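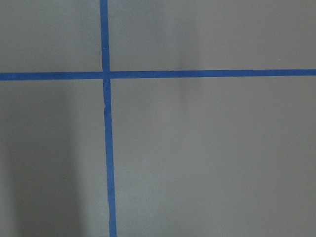 February, late

Back from the tenants' meeting at Wiltcombe a little after nine. My feet are cold and I want to get this down before bed, because I already know I'll remember it wrong.

The room was set for fewer people than came. Selorm Tsikata chaired. He read out the letter from Dakel, the developer, all four pages, which took a while. They want to take down the three low blocks on the east side and put up what they call mixed homes. There are 310 apartments there now. The plan has 300, so on paper we lose ten. Then Titilayo Olatunji asked how many of the 300 would rent at what people pay today, and the man from Dakel said that was still being worked out with the city. She asked again and got the same answer in a different order.

I wrote down what he did promise. Moving costs paid. A right to come back, "subject to eligibility." I underlined eligibility. When they did the Huamán buildings across the avenue, my cousin had a right to come back too. She's been out by the airport for 4 years now, two buses to work each way.

Américo Bettencourt spoke for longer than he should have, about the boiler and the year the elevator was out, and some people started talking over him. I thought he had a point though. If they had fixed the place when we asked, it would be harder to call it past saving. He has every repair slip he ever filed in a shoebox. Selorm asked him to bring it next time.

Yhon Huanca is for the plan, or at least not against it. He has mold in the kids' room and says he isn't going to fight to keep mold. I didn't have anything to say to that. We walked home together anyway and talked about his brother's truck.

The vote was to ask for a delay until there is a rent number in writing. It passed easily. I put my name down to knock on doors on our stair and the next one over. Cristian Cusi is doing the top floors since his knees are better than mine.

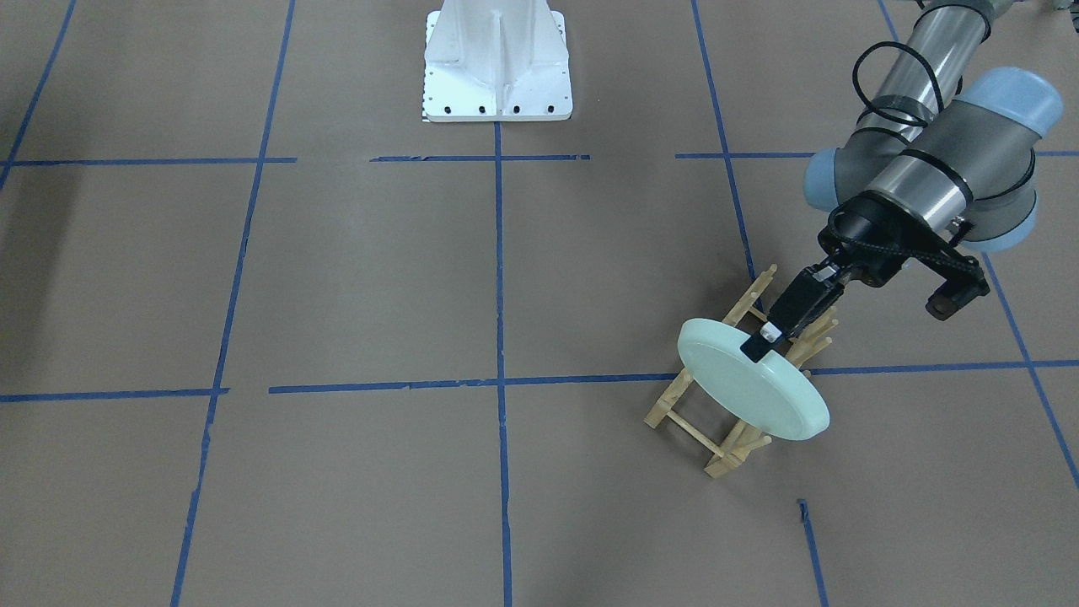 Plate going into the dish rack, blue tape on brown paper.

Made eggs when I got in and ate standing up. Looked at the ceiling in the hall, where the stain is bigger than it was at Christmas. I should take a picture of it for Américo's shoebox.

I keep going back and forth. I don't love this apartment. The windows leak and I can hear the Visuvel trucks backing up to the warehouse before six every morning. But I know who is on every landing, and my rent is a number I can pay. I'd like somebody to tell me what I would be trading it for.

Doors tomorrow after work. Need to get a clipboard and call my cousin, and find out if she kept her letter from when they moved her.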